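Open day at Husbridge, October 16, 2024

The flyer promised "the folding table of the future." I paid for parking and went in with Somkiat Yensuk, who buys tables for the Wanlow laundry and is easier to please than I am.

Our guide, Prasanna Nanayakkara, spent a good ten minutes on the pale top. It's smooth, I'll give them that. So is my kitchen counter.

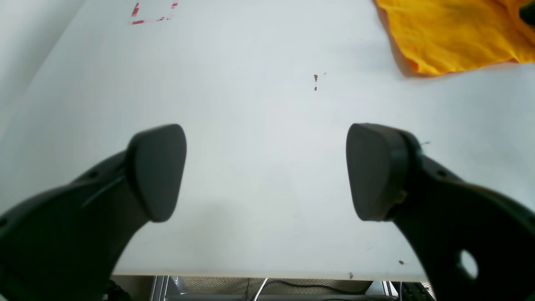 The price is 495 dollars before delivery, and I asked twice what you get for it over the Foreck at 264. The answer both times was the curve. A curved edge is supposed to let two people work without bumping elbows. Maybe. I'd want to see that on a Monday with a full load.

I was less taken with the tape. If you mark out a spot for finished shirts, the marks should survive the shirts, and red tape that peels and leaves pink behind won't do that.

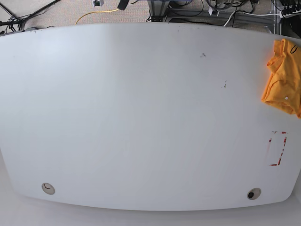 The big table, with an orange-yellow cloth at the right and worn red tape below it.

Somkiat took a price list. I took the 61 bus home and forgot I'd parked.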